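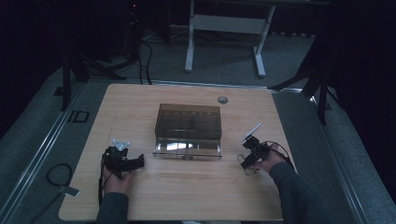 *Tinted divider box on the tabletop, front flap toward the sitting side. Cable grommet at the back right.*

## Gray streak on a pale wood tabletop, and whether a plastic box can stay on it

Surfaces & Finishes · Viewed 2,968 times

**Hadiza Okoro**

Table is a Hinov square top, light wood, matte. The seller's sheet says "natural, light finish" and nothing else. I have had it nearly 12 months. I can't tell whether the top is solid or veneered. The edge is slightly rounded and the grain runs parallel to the front.

There is one mark I want gone. It is a long, narrow streak, grayer and lighter than the wood, running diagonally and tapering to a point. One side has a faint speckled outline, a bit like the edge of a dried drip. The grain lines continue through it without a break, so I don't believe it is a knot or mineral streak.
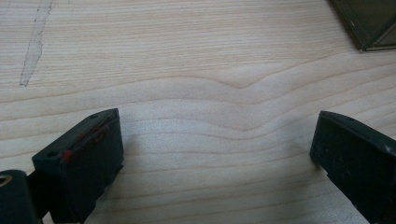

The wavy figure in the grain was there from the start and I want to keep it. I mention it because it is the part I look at most, and any patch sanded near it will show.

What I have tried so far:

- Dry microfiber cloth: no change.
- Cloth dampened with plain water, wiped with the grain, dried right away: the streak faded while the surface was damp and came back as it dried.
- White vinyl eraser on the last inch of the tapered end: possibly lighter. I stopped there.

I haven't used any solvent or cleaner. There is a bottle of Daretetti wood soap in the cupboard. The label says "sealed floors and furniture," and I don't know if this top counts as sealed.

Second part. I keep a smoke-brown plastic box with internal dividers on this table, and it stays there all day. The front flap is hinged and rests open when I am sorting parts into it. Can the plastic mark a finish like this, either by rubbing or by something leaching out of it? The box has no feet. I would like to leave it where it is, close to the middle, within reach of both hands.

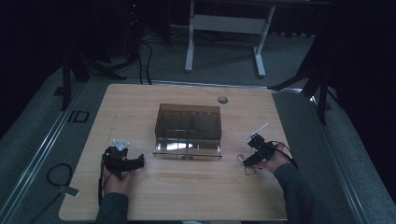 *Flap open, normal working position.*

---

**grain_and_gauge** · accepted

The damp test is the useful part of your post. A mark that disappears when wet and returns when dry usually sits in or on the finish. Water fills the tiny scratches or the dried film, light stops scattering, and the gray goes away for a minute. A stain down in the wood fibers normally gets darker when wet. The speckled outline points to residue from a drip, with more material left along the edge than in the center. Scuffed finish is the other candidate and I can't separate the two from here.

First find out what finish you have. Turn the table over or go to an underside edge that has the same coating as the top. Put one drop of water there and watch it for 3 minutes.

- Bead stays round, no darkening: film finish of some kind (lacquer, waterborne poly).
- Bead flattens slowly, slight darkening: thin oil or hardwax oil.
- Soaks in and leaves a dark spot: bare or close to it.

If the underside was left raw at the factory, the test tells you nothing about the top. Repeat it on the top, near the back edge, and blot immediately.

For a film finish, use the soap at the weakest dilution on the label. Wring the cloth until it no longer drips. Wipe along the full length of the grain, past both ends of the mark, then wipe again with clean water and dry. Do this twice before you move to anything stronger. If a dull patch remains, go over it with a gray non-woven pad, light pressure, with the grain. Check the sheen from a low angle after every few strokes.

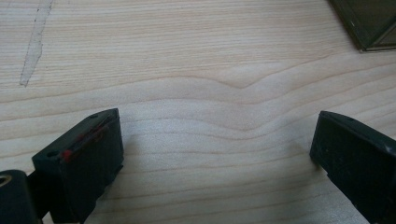
Low light across the surface will show a sheen difference long before you can see it from above. Put a lamp at one end of the table and get your eye down near the level of the top. If the streak looks duller than the wood beside it, it is abrasion or residue. If the sheen is even all the way across, the color is underneath and cleaning won't reach it.

For an oil finish, skip the soap for now. Use the gray pad with a small amount of the same type of oil, wipe off all the excess, and leave it overnight. Expect the treated area to come out slightly more yellow. The usual fix is to do the whole top, which is tedious but evens out.

Do not spot-sand with paper. If the top is veneered you may have half a millimeter to work with, and the wave in the figure will change shape as you cut into it.

On the box: hard clear plastics like styrene and polycarbonate are low risk on a cured finish. Flexible vinyl is the one to avoid, because plasticizer can migrate and soften lacquer. Grit trapped under a flat base will do more damage than the plastic. Stick thin felt dots under the corners, and one more under the front edge of the flap if it touches the table. Check the dots for grit when you dust.

---

**Andis_K**

magic sponge, 10 seconds, gone. did it on my Ifans desk, same color wood

> **grain_and_gauge:** Melamine foam is an abrasive. It will remove the mark and leave a shiny or a dull spot, depending on the finish. Fine on a white laminate, I would not use it here.

> **Andis_K:** mine looks ok

---

**pelmet**

Agree with the accepted answer except on order. I would finish the eraser test first. It costs nothing and you already had some result at the tapered end. Use the white vinyl type only, since pink ones can leave color behind. Brush the crumbs off with a soft brush. Rubbing them away by hand pushes them into the grain.

If it was graphite or rubber transfer, the eraser will take most of it. If nothing changes after 14 passes or so on the same spot, it isn't either of those and you can go on to the soap.

No opinion on the plastic. I keep a cork sheet under mine.

> **Hadiza Okoro:** Water drop on the underside stayed round for the full time. Same on top at the back edge. Starting with the eraser tonight, then the soap. Felt dots ordered.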